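Rivdale Worktable, White Top

The Rivdale is a plain white table made by Dakier for craft rooms, classrooms, stockrooms and home kitchens. The top is one flat surface with no drawer or shelf above it, so the full area can be used for sorting, wrapping, glazing or setting out a tea service.

The top wipes clean with a damp cloth and mild dish soap. Tea, coffee and most water-based paints come off if they are wiped up the same day. Do not use scouring pads or bleach. Hot pans and kettles need a trivet.

Beige and cream pieces can be hard to check for chips on a dark or patterned surface. The white top is meant for that kind of work, and it is the finish most pottery studios order.
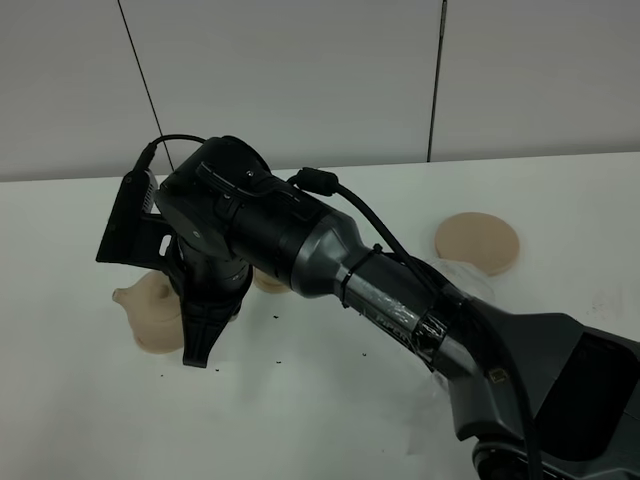
Rivdale in white, with a beige teapot shape and other beige pieces on the top.

Size and load
Height: 84 cm
Depth: 900 mm
Maximum load: 84 kg, spread evenly
Finish: white, matte
Warranty: 3 years on the top and legs

The legs ship separately from the top in the same delivery. Assembly takes two people and one hex key, included in the box. Tighten the bolts by hand first, stand the table upright, then finish with the key. Check them again after a month of use. Each leg has a screw foot for uneven floors.

The table is sold without accessories. The Zuko edge rail, which keeps small items from rolling off the back, fits the Rivdale and is listed on its own page. It clips on and can be moved to either long side.

Orders placed before noon on Thursday go out the following week. We deliver to the ground floor only. If you need the table carried upstairs, write to Hanna Lytvynenko in the order office before you pay and she will send a price.

Replacement feet, bolts and hex keys are kept in stock. Replacement tops are made to order and cannot be returned unless they arrive damaged.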